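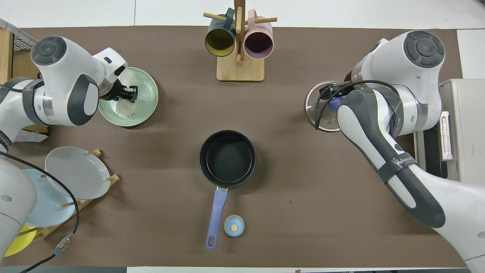

Tivance Fan Wiki
in: Season Three, Watch Party, Checklists

Room check before the screening of Prokilberg, season 3

Exits: both doors open from inside. OK.
Comment: please do not put the poster stand before the left door again.

Chairs: 16, in rows. OK.
Comment: one chair has a weak leg, I marked it with tape. It must be changed.

Projector cable: NOT OK.
Comment: it crosses the walking way. Tape it to the floor before the first guests come.

Sound: OK until level 5.
Comment: higher than this, the opening song of Brudel hurts the ears.

Fire extinguisher: on the wall, seal is whole. OK.

Lights: OK.
Comment: keep the back lamp on during all episodes.

Next check in February.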